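**Monico kitchen opens for the January supper season, with a new system for the chopsticks**

The shared kitchen at Monico is back in business, and the first Saturday supper of the season was a full one! Six long tables went out in the hall, the soup ran to second helpings, and by the time the last bowls came back through the hatch there was a line of people asking when the next one would be. (Two weeks. More on that below.)

Regulars will notice that things have moved. Over the winter break the supper crew went through every drawer, shelf and tin in the place, and the tableware has been sorted from top to bottom. Bowls are now on the low shelf by the hatch, soup spoons are in the wide drawer, and the ladles have finally been given a spot where a person can reach them without climbing on a stool. The old cutlery drawer, the one that jammed every time the whisk got sideways, has been emptied and is now for dish towels.

The biggest change is to the chopsticks. Monico suppers go through a lot of them, and for years they lived in a shoebox, then in a bigger shoebox, then in a cake tin with a lid that didn't fit. Setting the tables meant tipping the whole lot out and hunting for matches while the rice got cold.

Ayman Aoun, who runs the suppers and does most of the cooking, got fed up with the cake tin last fall. "I love a crowded kitchen, I love the noise, I love it when there are too many lids and not enough pans," he said. "But I don't love picking through a heap of chopsticks at ten minutes to six. They should be standing up where you can grab a handful and go."

So now they stand up. The everyday set goes in open utensil baskets, tips down, and the baskets travel out to the tables with the rest of the tableware. After the meal the chopsticks are washed, dried on a towel, paired up and put back the same way. The money for the new tableware came out of the fall soup sale at Parnus, which brought in $675, a record for us and a wonderful surprise on such a wet night. What was left over went toward new lids and a rice pot.

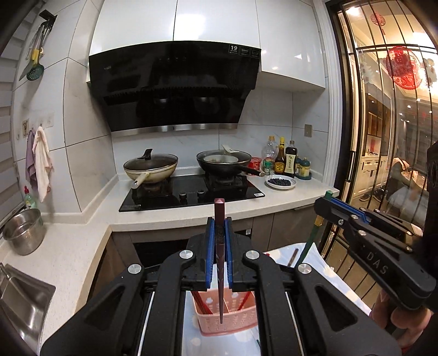

**Should the chopsticks go into the basket with the tips up or down?**

Tips down, with the thicker ends on top. Fingers then only touch the end you hold, and the part that goes in the food stays clean.

The same rule holds when you are setting places. Pick them up by the top, lay each pair side by side, and keep the tips level. Pairs that don't match in length go in the jar by the sink and get used for stirring sauces, testing noodles and fishing toast out of the toaster (unplugged, please!). Anything with a chip or a rough spot gets thrown out.

A word on drying, as it came up more than once on Saturday. Chopsticks that go back in the basket damp will smell by the next supper. Spread them out on a clean towel in a single layer and give them a good half hour before they are put away. If you are in a hurry, roll them up in the towel and rub, then spread them out again. The baskets should be rinsed too, holes and all, and turned upside down on the rack.

The menu at the opener was cabbage and tofu soup, fried rice, two kinds of greens and a tray of dumplings from Hodoroagă, the little bakery on the corner, which sent over 100 of them still warm and wouldn't hear of being paid. They went in minutes. If you got one of the ones with leek, you know. If you didn't, be at the front of the line next time!

The table setters had an easier evening of it than they have had in years. Everything was out and straight with time to spare, enough that a few people sat down for tea before the doors opened, and that has never happened at a Monico supper in living memory. One of the younger helpers learned to fold napkins into something that was either a boat or a hat, and it caught on so fast that the whole back table had them.

Cleanup went well too, though we are still short of hands on the late end of the evening. The washing up tends to land on the same people every time. If you can stay until nine, even once a season, please put your name on the sheet by the coat hooks. You'll be fed first, you'll get to pick the music, and any leftover rice is yours to take home.

Some smaller notes from the kitchen while we're here:

- The glass lids are to be washed by hand and left to dry on the rack. Don't stack them.
- Wooden spoons go in the tall crock, handles down. They don't go in the chopstick baskets, where they make everything tip over.
- Pans should be cool before they go in the sink.
- A blue striped dish with no name on it was left behind after the December potluck. It's on top of the fridge.
- We could use a second colander, a big one. If you have one you never use, bring it along.

The next supper will be a noodle night, cooked together with the crew from Trokuren, who were such good company last spring and who are bringing their own broth. They start it the day before and they guard the recipe closely, so don't bother asking. We'll do the toppings: soft eggs, scallions, mushrooms, pickled radish and a pan of crispy garlic that ought to have its own table. There will be a version with no meat and no egg, made in a separate pot.

Doors open at six. Prep begins at two in the afternoon for anyone who would like to chop, and beginners are very welcome; there's always somebody around to show you how to hold the knife, and the mushrooms are forgiving. Kids can help with the tables. Bring an apron if you have one, and a container for leftovers.

Seats can be saved by writing your name on the list in the entry hall or by telling Ayman when you see him. Noodle night filled up early last year, so get your name down this week.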